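Werkstattbuch Papierrestaurierung, Archiv Plalden
Eintrag vom 2023-04-23
Objekt: Rechnungsbuch der Saline Kison, angelegt 1711, Inv.-Nr. 2937
Bearbeitung: D. Steyn

Fortsetzung der Arbeiten am Buchblock. Die Trockenreinigung ist bis einschließlich Blatt 330 abgeschlossen, es fehlen noch das Register und die beiden Vorsätze. Gereinigt wurde mit Latexschwamm und Ziegenhaarpinsel; im Falz ist der Staub fest mit Leimresten verbunden und wurde dort belassen. Auf den Rändern der ersten Lagen finden sich Salzausblühungen, die beim Überstreichen leicht körnig wirken. Eine Probe liegt in der Schale neben dem Mikroskop und ist beschriftet. Bitte nicht entsorgen.

Tinte: Eisengallustinte, Farbton überwiegend dunkelbraun, in den Summenzeilen deutlich kräftiger. Der Bathophenanthrolin-Test fiel an drei von fünf Stellen positiv aus. Von jeder wässrigen Behandlung der beschriebenen Flächen ist daher vorläufig abzusehen. Risse im Schriftbereich werden mit dünnem Japanpapier und Gelatine gesichert, wobei das Trägerpapier vorbeschichtet und nur minimal reaktiviert wird. An den unbeschriebenen Rändern bleibt es bei Weizenstärkekleister.

Einband: Pergament über Pappe, hinterer Deckel stark verzogen. Die Feuchtekammer wurde auf eine langsame Konditionierung eingestellt, der Deckel lag acht Stunden zwischen Membran und Löschkarton. Die Verwölbung ist zurückgegangen, aber nicht beseitigt. Zweiter Durchgang nach Trocknung unter leichtem Gewicht. Die Bünde sind am Kopf gebrochen, die Heftung trägt im Übrigen noch. Über eine Neuheftung wird erst nach Rücksprache mit der Sammlungsleitung entschieden.

Dokumentation: Die Aufnahmen des Vorzustands sind vollständig und in Brerkix unter der Inventarnummer abgelegt. Die Benennung folgt der Hausregel, Recto und Verso getrennt. Bei den Streiflichtaufnahmen fehlt noch die Farbreferenz; sie werden wiederholt. Rohdaten und Ableitungen sind künftig auf zwei getrennten Datenträgern zu führen.
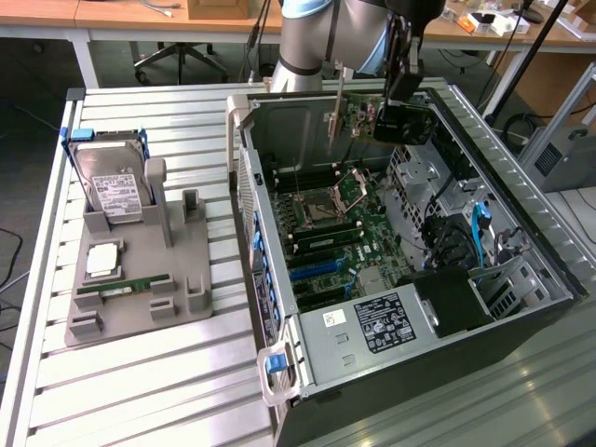 Offenes PC-Gehäuse auf der Werkbank, daneben die graue Ablage mit Festplatte, Prozessor und Speichermodul.

Wasserzeichen: Auf den Blättern der zweiten Lage ist im Durchlicht ein bekröntes Schild erkennbar, die Gegenmarke ist durch die Beschriftung verdeckt. Der Abgleich mit den Vergleichsblättern aus der Sammlung Oosthuizen brachte bisher keine Übereinstimmung; der Abstand der Kettlinien stimmt nicht. Weitere Vergleichsblätter sind angefragt. Bis dahin im Protokoll nur »Schild, bekrönt, unbestimmt« eintragen.

Material: Der Japanpapiervorrat der leichten Sorte reicht für die laufende Lage. Nachbestellung ist eingereicht. Kleister wurde frisch gekocht, zweimal gesiebt und kühl gestellt, das Glas trägt das Ansatzdatum. Der alte Ansatz ist verworfen.

Klima: Die relative Feuchte im Arbeitsraum lag am Nachmittag über dem Sollwert. Der Befeuchter wurde abgestellt, die Tür zum Magazin blieb geschlossen. Das Messgerät am Fenster zeigt höhere Werte als jenes am Arbeitstisch und ist zur Kalibrierung vorzumerken.

Offen:
Register und Vorsätze reinigen
Streiflichtaufnahmen mit Farbreferenz wiederholen
Salzprobe zur Bestimmung geben
Hinteren Deckel erneut konditionieren
Kassette ausmessen, Übergabe an die Sammlung ist für Oktober vorgesehen

gez. Dumisani Steyn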